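# Keep the lid under the tray

Most advice on small-parts storage starts with the container. I think it should start with the smallest object that has to go in it. A cube with rounded edges and a marking too faint to read is a harder thing to store than a keyboard, and it deserves more of the budget.

My position is simple: loose items used on a table belong in one shallow open tray, without dividers. Pilar Lucero and I have disagreed on this since May. She favors the Brakavel insert, which has 20 fixed cells and a fitted cover. I used one for a month. Each cell was sized for an item I no longer had.

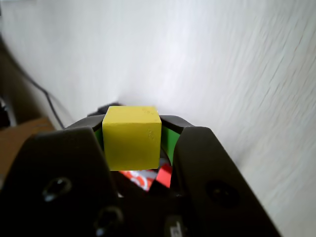

Color does more sorting work than compartments do. Yellow against black is found at a glance, and scuffs don't change that. Embossed or debossed codes fail at this size. They fill with dust, they need raking light, and they are read only by someone who already has the item in hand. If two items must be told apart, make them different colors and leave the lettering off.

The second point is the lid. People put it in a drawer and lose it. Set it under the tray instead. The stack gains a little height – a fair price – and the cover is present when the table has to be cleared. The Jollow catalog lists replacement lids under part 1633, and I suspect most of that demand comes from drawers. 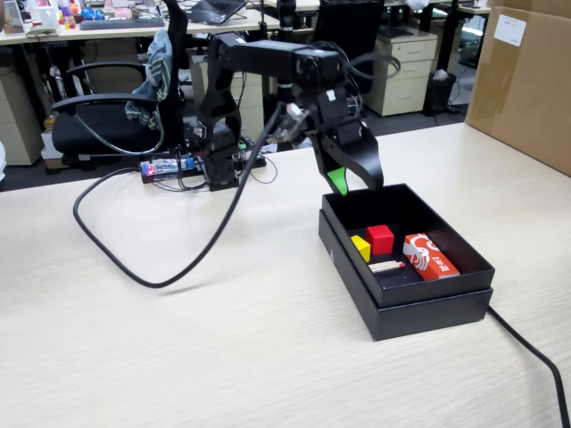
*Open tray on its lid, with two cubes, a printed packet and a short bundle of red-tipped sticks.*

Lucero's objection is that mixed contents invite more mixed contents. She is right, and a limit is needed. Mine is one layer: if anything rests on top of anything else, something goes back to the cabinet. Depth is the real fault in most bins, including the Trivau one I kept for 3 years and searched by tipping it out.

Matches are the exception. If a bundle of sticks is the kind that lights, it should have its own closed box, away from paper packaging. I would apply that rule before any of the others.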